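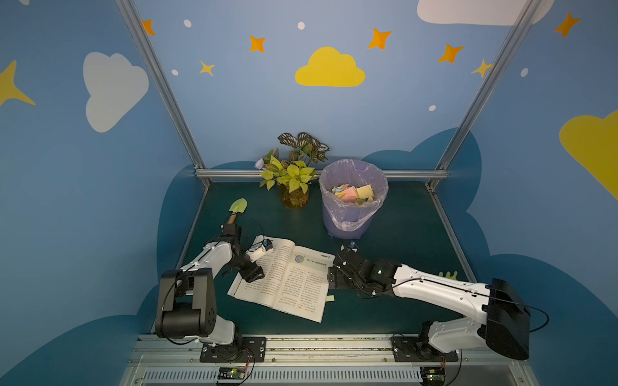
Hedora teaching kit: a month of moving arms by hand

The pitch is that anyone can teach a pair of arms a desk chore in an afternoon. You move the hand controllers, the arms follow, the software records, and a trained skill comes out the other end. I've heard that before, so I gave it 31 days and one job: tidying up around an open book.

Setup went better than I expected. Pairing the two controllers took a few minutes and they never dropped out on me. The lag is small enough to forget on big moves. On small ones I felt it every time. Sticky notes are the real test, and there is no sense of touch coming back through the controllers, so you judge contact by eye and hope the page doesn't come along too.
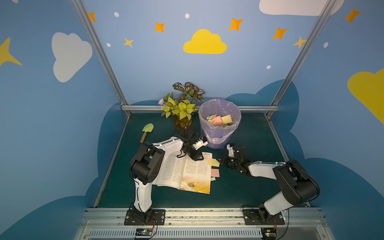 Then there is the counting. The manual says 50 demonstrations will do for a simple task. Debashish Siriwardena, who shared the shifts with me, thinks 1,000 is closer for anything involving paper, and after watching our first trained run paw at a page I'm inclined to side with him. It reached for the right place - and closed on nothing.

My other complaint is the playback tool. You can trim the start and end of a recording, but you can't cut a bad pause out of the middle, so one sneeze costs you the whole take. Hedora lists this as "planned."

If you already record demonstrations for a living, the controllers are decent and I'd keep them. For a first kit, I'd wait for the next software release. 2 stars out of five for now.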